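Bagging the order: a bakery supplier on trays, tongs and paper

12/19/18

Flonamard supplies trays, tongs and bags to small bakeries. Its packing adviser spent 15 years behind a counter before moving to the supply side, and asked to be quoted by job title only. We met at the firm's test table, where mixed orders are packed by type and the results noted.

The usual fault, the adviser says, is in the order of work. "People pick the item up first and then look for the bag. The bag should be open and standing before the tongs leave the table."

Paper is the default for anything with a dry crust. A croissant goes in alone or on top, as its layers crush under very little load. "A bagel will carry weight. A croissant will not. If both are in the order, the bagel goes in first, flat side down."

Glazed goods are handled separately. Sugar glaze sticks to paper within 20 minutes in a warm shop, and the surface lifts off with the bag. The adviser puts glazed rings in a rigid clear container, or in plastic if the customer is eating them the same day. 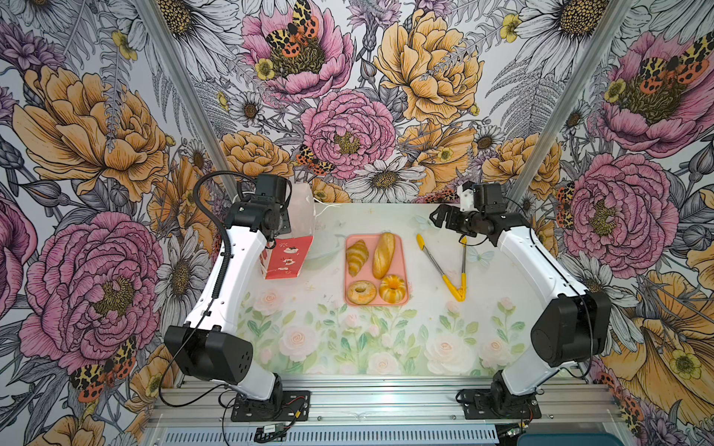
"I set out mixed trays on purpose," the adviser continues. "Plain things together are easy. Put a ring with ridges next to a round bagel and you see at once that one grip does not suit both. You hold a ring across its full width. Take it by one side and it tears."

On tongs, the advice is to go long and light. Long arms keep the hand clear of the tray — and of the next item — but they also multiply the squeeze if the spring is stiff. Flonamard stocks 2 lengths and sells mostly the longer.

Plastic bags have their own problem: they do not stand up. "Hold it near the top and open it fully. A half-open bag scrapes the crust on the way in."

Trays should be loaded with a gap between items, wide enough for the tong tips. The adviser recommends no more than 8 pieces on the standard size. A revised tray with a lower rim is due in March.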